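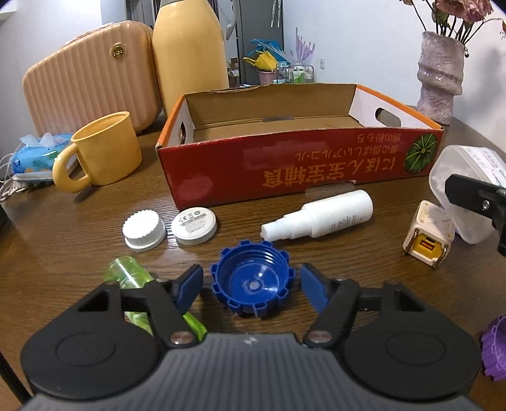

October, 9:40

Small plastics bench, sorting trial, second batch. Continuing from Mathis's page on closures.

Aim today: settle how the odd items get classed before the Rindau lot arrives. The first batch (336 pieces) went through with too many in "misc", and Sandrine wants that bin under 60 next time. Current count in misc is 19 closures plus everything that is neither a closure nor a container.

Setup. Dark wood-grain table, open shallow cardboard box (red front, orange sides) at the back as the receiving tray. Items go down in front of the box a few at a time. Box stays where it is between runs, please. Rosalinda's tape marks are gone so I'm going by the grain of the table.

Items out at the start:

Blue screw cap. Threads inside, square hollow teeth right around the outer rim. Placed open side up. Class: closure, threaded. The teeth gave us trouble on the sizing card, as the cap reads one size across the teeth and the next size down between them. Decision: size across the teeth, note "toothed" in the remarks column. Anatole's sheet has two of these entered the other way. To be corrected.

White cap, finely ribbed side, smooth flange at the base. Class: closure. Size on the flange, same rule as above (widest part wins). Don't enter it as "ribbed, wide", that category was dropped in the spring.

White disc with grey printing. Carries the CE mark, the crossed-out bin and a barcode. It is close to the white cap in colour and was put with the closures last time by two out of three sorters. It is not a closure. The crossed-out bin means separate collection, so it comes out of the plastics stream altogether and goes in the e-waste tub under the window. Rule for the sheet: turn every flat white round over and look for print before classing. If the bin symbol is there, stop and tub it.

White bottle, stepped nozzle, faded reddish-grey lettering low on the body. Laid on its side. Class: container, nozzle type. I could not agree with myself on whether the nozzle is entered as a separate part. For now, one item if it is attached, two if it arrives apart. Dostasance does it this way and their totals reconcile with ours better than I expected.

Green translucent piece, one end clear and rounded. Left as unclassed. Candidates from the list are "tube" and "cover, other" and I'm not happy with either. Teresa to look after lunch.

11:15

Ran the sort four times with the order of the items changed each time. Disc went to the tub all four times once the turn-over rule was in place. Blue cap sized the same all four times. White cap drifted once, my fault, I read the card from the wrong edge.

The gloss on the tabletop is a nuisance with the white pieces under the overhead light. Tried with the blind half down and it was easier to read small print. Matte mat on order from Pichon, no delivery date.

Colour column: Mathis has been writing "clear green", "light green" and "bright green" for what I think is one thing. Suggest we keep "green, translucent" and leave it at that. Same for white. Nobody downstream uses the shades. The only place colour matters is the blue/not blue split for the Tastham return, and that one is obvious.

13:50

Teresa's view on the green piece: "cover, other", on the grounds that "tube" in the Tastham list implies open at both ends. Accepted. Entered with a query mark until we see how the list words it; the copy in the drawer is an old one.

Running total in the register after this morning is 1,467. It should agree with the count on the back of the door. It was one over when I started and I've traced that to a bottle and its nozzle entered separately on Anatole's sheet, although they were bagged together. Struck out, initialled.

To do
Correct the two toothed caps on Anatole's sheet
Add the turn-over rule to the top of the sorting sheet, in capitals
Ask Sandrine if the e-waste tub needs its own tally or only a weight
New copy of the Tastham list
Sizing card is fraying at the small end, cut another from the same stock

Rindau lot now expected late afternoon. If it comes after I've gone, leave it bagged on the floor by the shelving and don't start on it.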